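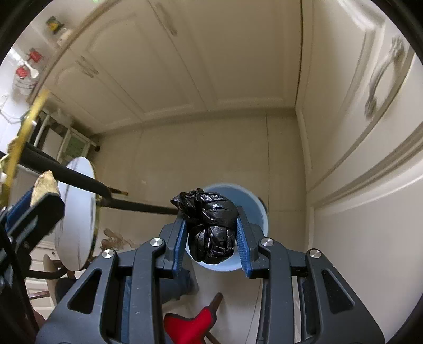
Hand-held grippers: thin bags and soft rubbish keep sliding about, what am I doing wrong?

Asked by tallow_bench

Hi all, first post in this bit of the site so be gentle. I've been building a pair of hand-held grippers at home, on and off since March. Two-finger jobs, printed linkages, blue textured pads on the fingers, a little T handle underneath. The idea is that I tidy up with them, record how the fingers move, and later hand the same chores to an arm (which I haven't built yet, ahem).

Hard stuff is lovely. Cartons, cups, no bother at all. Bin bags are driving me round the bend. If I pinch a thin one by a single layer it creeps out from between the pads, and if I squeeze harder the fingers splay a bit at the tips and it goes anyway. Paper napkins I either miss or flatten.
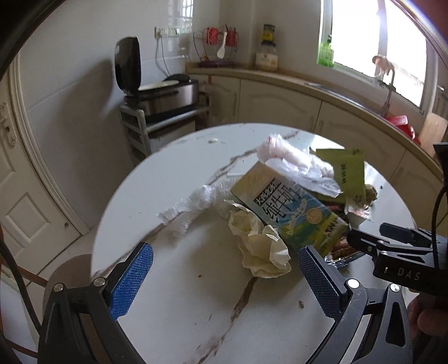 I've had two sets of pads on so far. The first lot were from Firnik and fairly stiff, the second I cut from a 400 mm strip of Flisell rubber, which is softer but picks up grease like nobody's business. Jaws open to 76 mm. Is it the pads, the linkage or just me? I don't want to reprint everything if a bit of sandpaper would sort it.

3 answers

Wanda Sowa
Bit of each, I'd say! Start with the splaying. Hold one finger still and waggle the other at the tip. If it moves before the linkage does, you've got slop in the pivots, and no pad in the world will fix that. Mine were dreadful until I reamed the holes out and put proper bushes in (30 minutes for the lot, plus a cup of tea). Nip the screws up until it binds, then back off a touch.

Then the pads. Soft is good for plastic film but they must be clean, so wipe them with isopropyl before each go. Greasy food trays last, always. And with bags, stop pinching one layer. Push the open jaws down into the bag, close, and you get a wad of folds between the pads which hangs on far better. Same with napkins, go in from above and gather.

I wouldn't reprint anything yet.

gluepot
get the Georgiev pads, they're fine. or Alleo if you can find them

Kenji Pruitt
Agree with Wanda on the pivots. One thing to add: check your fingers meet flat when they're closed. Put a strip of paper between them and tug it at the tip, the middle and the base. On my first build it only gripped at the base, so anything thin had hardly any pad on it. I shimmed the tips with 10 layers of masking tape to find the angle I wanted and then reprinted just the finger ends.

Also, if you're recording, keep the bad grabs as well and label them. I binned all of mine and regretted it.

Comment from tallow_bench
Paper test done, it pulls straight out at the tip on the left finger. Off to find the masking tape. Wanda, what size reamer did you use?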